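Speaker notes: The things that stay on a desk
Kevell office day, small room, after lunch
Speaker: Laurinda Bragança
Time: 16 minutes, then questions

Before I start

Put the water near me. Ask Rory to close the door, the kitchen is loud at this hour. Say good afternoon slowly. Wait until people sit.

Opening

Good afternoon. My name is Laurinda, and I take care of the workplaces at Kevell. When you need a chair or a lamp, the message comes to me. When you leave the company, I am also the person who receives your desk. So I have seen many desks after their people are gone, and I have learned something about what we keep on them.

Today I want to speak about small objects. The big furniture is the subject of Eduardo Navarro, and he will speak after me. My part is what stands on top: the flask, the cables, the papers, the little boxes.

(Pause. If people laugh about the little boxes, let them laugh.)

In March we moved one team from the Esteves building to the third floor here. Before the move I asked every person to put in one carton only what they had used in the last month. The rest went in a second carton. I thought the first carton would be the big one. For most people it was the second.

(Here I tell the story of Eino and the staplers. Keep it short. He had 4 staplers. Three of them had no staples. He knows I tell this story and he agreed.)

Part one: the drinks

I start with drinks because every desk has them. Many people have one thing for hot drinks and another for cold ones. I don't want to take this away from anybody. I only ask where they stand.

My advice is to choose one place and to keep it. Put the drink on the side of the hand that doesn't use the mouse. If you use the mouse with the right hand, the drink goes left. It must be farther back than the keyboard, so your sleeve doesn't touch it when you turn to speak to a colleague. And it should have a lid. An open cup beside a keyboard is the most common accident I have to repair. Last year we paid 920 euros for keyboards and one laptop, all of them from coffee or tea.

(Say the number two times. People don't believe it the first time.)

A lid is good, but you must close it. A flask with the cap resting next to it is an open cup with a higher price. Also a tall and thin flask falls easily. If you like a tall one, put it against the divider panel where it has something behind it.
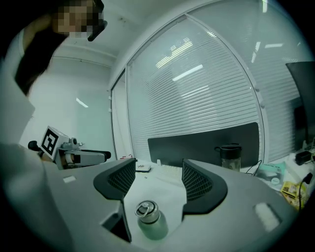
How often should a person clear the whole desk? Once a month is enough for most people, and a good moment is the last hour before you go home for the weekend.

Clearing the whole desk means that you lift everything, also the keyboard. Wipe the surface, let it dry, and then put the objects back one by one. Take the flask, the tumbler, the keyboard in your hand and think if you want it there. It sounds slow. With me it takes as long as a phone call with my mother, and I sometimes do the two things together.

Part two: the cables

For the cables I need more patience from you.

A white desk with a black cable across it always looks untidy, even when everything else is in order. The eye goes to the dark line. You can see it on the desk in my slide: the keyboard, the little box and the tiny bottle are white and they are quiet on the white surface, and then there is the black cable on the right and you look at it.

What can we do? First, the power adapter. Most of us leave it on top of the desk, near the monitor, because this is where the cable ends. It can go under. I have trays from Betero which we screw below the surface, and the adapter lies inside. There are still trays in the storage room. Write to me and I come with the screwdriver.

Second, the cable that hangs down. A hanging cable gets caught by a knee or by a bag, and then it pulls what is on the desk. Use a clip at the back edge. Please don't use tape. The tape leaves glue, and in summer the glue moves, and I have to clean it with oil.

Third, the cable that has no purpose anymore. Follow it with your hand from one end to the other. If the other end is in the air, the cable goes in the gray bin at reception. Arnaldo Figueiredo did this with his team and he brought me a full bag. In the bag was the charger of a telephone that he gave to his daughter long ago.

(Drink water here. Look at the clock. If I am already over the half, skip the next paragraph about colors.)

A word about the color. Some people ask me for white cables. We have a few, short ones only. I would first move the black cable to the back and see if it still disturbs you.

Part three: the small things and the papers

Now the objects that have no name in my inventory. Small red things, small blue things, a bottle of something, a box that came with something else. I looked at many desks for this talk, and there is nearly always a group of them on one side, near the corner. They came there one at a time.

I don't say throw them away. Small things on a desk make a person feel at home, and on a shared floor this is worth something. But give them a border. A saucer is enough. A lid of an old box is enough. When the saucer is full, one thing must leave before another comes in.

The bottle is a special case. Hand cream, eye drops, correction fluid, they all become old and we don't look. Turn the bottle and read the date. I found at my own desk a cream which was older than my contract.

(Show the cream. It is in my jacket, left pocket.)

Booklets and packages like to go to the end of the desk, beside the monitor. There they become a wall, flat first and then high. My rule for these is that if it has pages, it stands upright, and if it is a package, you open it on the day it arrives or you carry it home. A yellow package or a teal booklet is at least easy to find. The white and gray ones can stay for a year.

Part four: the divider

Only a few sentences. The black divider panels are from Prollulton and they came with the desks. You may pin paper on them, the pins are in the drawer at reception. You may not use glue. In front of the divider is the best place for a tall tumbler, because the hand doesn't pass there, and a dark panel makes it easy to see if the lid is closed.

Leave free the part directly behind your keyboard. It gives you a place to push the keyboard when you want to write by hand, or eat, although officially we don't eat at the desks.

(Look at Rory when I say this.)

What I ask from you

Go back to your desk and choose one thing. Only one. Move it to a better place or take it away. Tomorrow look if you missed it. If you missed it, put it back and I will say nothing.

The clips, the trays and the saucers are in the storage room on the second floor. The key is with me until four thirty, later with Eino Laaksonen.

If there are questions

Standing desks: this is for Eduardo, send them to him.

Plants: allowed, with a plate under the pot. I don't water them in August.

Two monitors: yes, but then the drinks must go left or right of both, and we need to look at the desk together.

Cleaning spray on the white surface: the mild one, a little on the cloth, never directly on the desk. The strong one from the kitchen makes it yellow with time.

Somebody will ask about the carton number two from the March move. The cartons are still in the basement, with the names on them. I keep them until the end of the month. Please come and take yours.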